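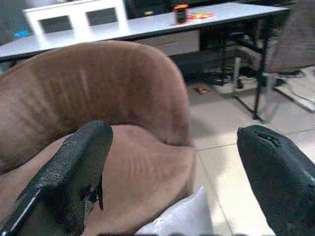 The Irnemness Reception Service has opened a second family house on Veres Street for people whose asylum claims are pending. It has places for 400 residents and took its first families on Thursday. Each shared sitting room has seating for parents and small children, including upholstered armchairs like the brown one shown with this post. Inquiries about placement should go to the district office and not to the house itself.

Breadcrumb: Service Updates > Housing > Veres Street

Search posts, people, topics
Go

2/ Families are being moved from the former barracks in groups. Buses leave at 8 in the morning. Residents receive written notice of their travel day in their own language, and no one is asked to move without it.

3/ Brothers and sisters will be kept together. Where a child is in the care of an aunt, uncle or grandparent, that relative should tell the case officer before the travel day so that the papers can be put in order.

4/ Over 3000 people are now registered with the Service across the district. The barracks will stay open through February for single adults – a further notice will cover their transfer.

5/ School places: children aged 7 and older will be enrolled in the district schools nearest the house. Younger children may attend the morning playgroup on the ground floor. Parents do not need a residence permit to enroll a child.

6/ The weekly allowance will continue to be paid on the Walletti card. Cards issued at the barracks remain valid and do not need to be exchanged. A lost card should be reported at the front desk.

7/ Legal advice is given by the Zorkero office, which is separate from the Service. Its advisers do not share what residents tell them with our staff. Seren Hughes is the contact for residents who have received a hearing date.

8/ We have been asked whether the move affects pending claims. It does not. Hearing dates stand, and letters will be forwarded from the old address. Residents who expect a decision soon should still confirm their new address in person.

9/ Neighbors with questions about traffic or building work may write to Veronika Hajdu, head of housing. A list of goods that can be accepted as donations is posted at the gate – used mattresses and car seats cannot be taken.

Related posts
Barracks transfer: notice for single adults
How to report a lost Walletti card
School enrollment for newly arrived children
Zorkero office: opening hours
Winter clothing collection closed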